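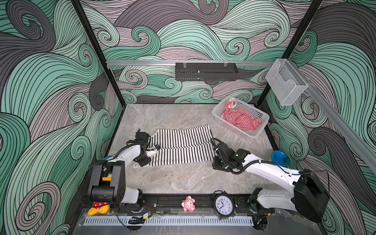 Who Keeps the Deposit?

Moving out is hard enough. For many tenants in Plelleck the difficult part begins after the keys are returned.

The check was for less than half of what I expected. It came in a thin envelope from Stultik, the company which manages the building on Lamptey Street where I had rented an apartment on the third floor. I had paid a security deposit of $2,484 when I signed the lease, and for years I did not think about this money. I thought of it as sleeping somewhere safe. In the envelope was also a sheet of paper with four lines: cleaning, paint, carpet, and a fourth line that said only "misc."

I come from a country where a deposit is often paid in cash and returned in cash, on the kitchen table, after a walk through the rooms and sometimes a cup of coffee. It can also go badly, of course. But both people are standing in the same room while it goes badly. The American way was new to me. I gave the keys to a young man at a desk, he put them in a labeled bag, and after that I was communicating with a mailbox.

So I started to ask other people in town about their deposits, first my old neighbors and then tenants in other buildings, and a few landlords who agreed to speak if I did not print their names. I also read my lease from the first page to the last one, which I should have done much earlier.

What the money is for

A security deposit is the tenant's money. The landlord holds it, and he may use it for certain things: unpaid rent, damage, and in most leases the cleaning that is needed to bring the apartment back to the condition in which it was given. It is not a fee. Many tenants I met spoke of it as a fee anyway. They had already said goodbye to it on the day they paid it, and they did not make a call when it did not come back.

The limit on the size of a deposit depends on where you live, and some places have no limit. On Lamptey Street the leases I saw asked for up to two months of rent. A tenant with a short credit history, as mine was when I arrived, is usually at the higher end. It means that people with the least savings are giving the most of them away to be held.

There are also rules about where the money must be kept and when it must be returned. In some places it must be in a separate account, and in some of those the account must pay interest to the tenant. My lease gave Stultik 30 days after the move-out to return the deposit or to send a written list of deductions. The envelope arrived inside this time. I have no complaint about the calendar.
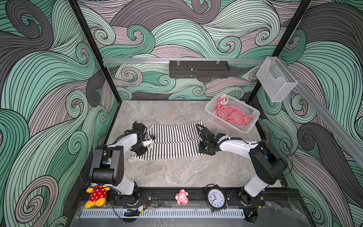 You are forgetting how an apartment looks when the furniture is gone, a landlord with a small building near the river told me on the phone. She has had doors with holes in them, and a bathtub painted by the tenant with wall paint. She keeps part of a deposit maybe one time in five, she said, and each time she loses an evening to the arguing, and the amount almost never covers what she pays to the painter.

I believe her. The owners I spoke to were not enjoying this part of the work. Several of them said that they would like a system where somebody else decides, if it were quick and did not cost much.

Wear and tear

Most of the disputes I heard about come to three small words in the lease, "wear and tear." A landlord cannot charge for the normal aging of a home. He can charge for damage. Between them there is a wide field, and each side is walking in it with a different map.

Small nail holes from pictures are usually treated as normal wear, but some leases say they are not. Paint that has faded in the sun is wear. A big patch of crayon is damage. Carpet that became thin in front of the door is wear, and a burn from an iron is damage. So far it is easy. But what about a carpet that was already old, and then it got a burn?

My own case was like this. The carpet in my bedroom had been laid in 2000, according to the inspection sheet which I signed when I moved in. There was a stain beside the radiator, and I will admit that it was mine (tea, and I tried everything). Stultik charged me for a new carpet in the entire bedroom. The rule that is used by many small claims courts is that an item has a useful life, and a tenant pays only for the part of this life that is left. For carpet, people often speak of something between five and ten years. Mine had been finished with its useful life before I had even a job in this country.

I wrote this to the company in a letter of one page. I did not write that I was angry. I put in a copy of the inspection sheet and I drew a circle around the year. I asked for an explanation of the line "misc." and for the receipts for the cleaning. I sent the letter by certified mail on a Saturday morning, when the post office had a long line and a broken stamp machine, and I kept the green card when it came back.

The sheet that everybody signs

If I could give only one piece of advice it would be about the move-in inspection. It is usually a form with the rooms on the left and a space for comments on the right. You get it together with the keys, when you are tired and there is a truck outside, and you write "OK" in every line because you want to be finished.

Do not do it on the same day, if your lease allows you some days to return it. Mine did. Wait until you have slept in the place and opened all the windows. Run the water in each tap. Look inside the oven. Write down the scratch in the floor, and write where it is and how long. "Scratch, living room" can be any scratch, also the one you make later with your own sofa. Take photographs in daylight, and send them by email to the landlord or the manager, so that there is a date on them which does not depend on your memory or on your phone.

At the end, ask for a walk-through before you leave. In some places you have a right to it, in others it is only a courtesy. Ask in writing in both cases. A person who walks with you through the rooms may tell you that the stove needs more work, and you can then clean the stove for the price of a sponge and not for the price of a cleaning company. 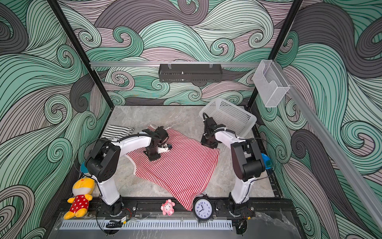

I did all of it and it did not help me, wrote a reader from the other side of Plelleck after I had put a short notice about this article on the board of the public library. She had photographs of each room, also of the inside of the refrigerator. Her manager answered that the photographs showed the apartment "before final inspection," and kept the cleaning fee. It took her most of the winter and one form at the county courthouse to get it back.

Her letter is useful because it says what the form was like. Small claims court is made for people without a lawyer. The fee for filing is modest, and in many places it is added to what the other side must pay if you win. Some states allow the judge to give the tenant two times the amount that was wrongly kept, or even more, when the landlord acted in bad faith. Her hearing was never held. A check arrived in the week after the papers were served, with no letter.

Deposits without a deposit

There is also a newer thing. When I was looking for my present apartment, two of the buildings offered me a plan by a company called Kadano. You do not pay a deposit. You pay a small amount each month, together with the rent, and Kadano promises the landlord that any damage will be paid.

It sounded very good, and for a person who must choose between a deposit and a bed it may be good. But I read the terms slowly, with a dictionary for two of the words, and I recommend the same. The monthly payment does not come back to you, also if you leave the apartment perfect. And if there is damage, Kadano pays the landlord and then asks you for the money. You are not insured. The landlord is insured, and you are paying for it.

I asked the leasing agent if tenants understand this. She said that most of them ask only how much it is per month. Then she asked me if I would like it, and I said no, thank you, and paid the deposit.
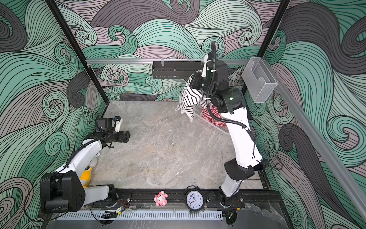

A metal basket on the back rail, with a clear plastic holder near the upper right.

Before you give back the keys

Give your new address to the landlord in writing. It is a very small thing and it is often forgotten, and in some places the time limit does not even begin until he has it. If you lived with roommates, agree between you on who receives the check, because it may be written to all the names on the lease, and a check with four names is a problem at any bank. Keep the lease for some years after you have moved.

If a list of deductions arrives, read it against your own papers before you cash the check. In most cases you can cash it and still dispute the rest, but look on the back and in the letter for words like "full and final settlement." If you see them, ask a tenants' clinic or legal aid office first. The clinic in Plelleck meets in the evening in the library basement, and you should bring copies and leave the originals at home.

Stultik answered my letter after two weeks. The carpet was removed from the list, and "misc." was removed too, without a word about what it had been. The charge for cleaning stayed, and there was a receipt for it this time. I had left the oven in a bad state and I let it go. The second check was in the same kind of thin envelope, and I deposited it toward the new place, where the inspection sheet is four pages long with my small handwriting in all the margins.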